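Chapter 6
Looking after a pair of hand-held grippers

Makers of hand-held grippers like to say that the tool needs almost no care. It has no motor to burn out, the argument goes, so a wipe with a cloth will do. Readers who have kept a pair going for longer than a month may doubt this. Pads wear, pivots work loose, and the two tools of a pair drift apart in feel long before either of them breaks.

The chapter deals with one pair only, the set our workshop at Dundirano knows as the Carbone pair. Chapter 7 returns to fixed cells, where the faults are larger and a good deal easier to find.

6.1 What the pads do

The fingers carry the load but the pads do the holding. On a smooth padded coat this matters more than it does on a box or a bottle. The shell slides over its own filling, and a pad that has gone shiny lets the cloth creep out while the hand still feels a firm grip.
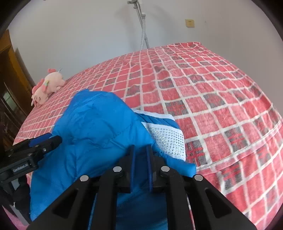

Figure 6.1 Gripper pads facing each other over a quilted garment. The silver pivot pins are set into the black linkage.

The usual advice is to change pads after 200 hours. We have never seen a good case for that number. Benedetta Amato kept a log of the Carbone pair from June onwards and found one pad past use at 90 hours, while its partner was still sound. Go by the surface. Draw a strip of lining cloth between the closed pads with a light, steady pull. If it slips at one end and holds at the other, the pad is worn unevenly and should come off, whatever the log says.

Change both pads of a finger pair together. A new pad facing an old one gives a crooked pinch, and the fault is then easily blamed on the linkage.

6.2 Pivots and play

Each pivot should turn freely without rocking. Hold the tool by its body, take one fingertip between finger and thumb, and push it gently sideways. A little give is normal. A click is a fault.

Work from the fingertip back towards the handle. Most people start at the handle, find some looseness there, tighten it and stop, and the click is still present the next morning. Do not tighten until the click goes away either. An overtightened pivot hides the play for a while and makes the finger slow to open.
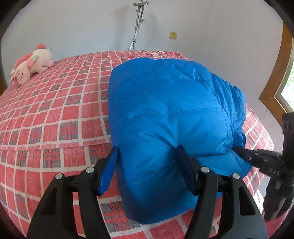
Figure 6.2 Two grippers at work on a folded jacket, one with a pad pressed into the fabric and the other pinching the right edge.

Sioned Prothero holds that pivots should be checked only on the bench, with nothing in the jaws. We disagree in part. Bench checks find a loose screw well enough. They are poor at finding a finger that twists under a sideways pull, and a sideways pull is what a heavy fold of cloth gives. Do both, and write down which check found the fault.

6.3 The full-grip check

Close the jaws on a thick bunch of cloth and look at the linkage from the handle end. Compare the angles of the two sides. Packing more cloth on one side of the jaws will spoil the comparison, so take the bunch again if it looks lopsided.
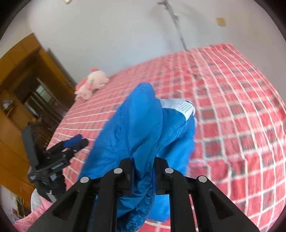

6.4 Before you begin: tools and records

You will need a driver that fits the pivot screws properly, a strip of lining cloth, a soft brush, spare pads and the log sheet for the pair. Thread lock is often recommended. Use it sparingly, and keep it well away from the pads.

Enter each tool on its own line of the log. A shared line saves a minute and makes the record useless when only one of the pair is at fault.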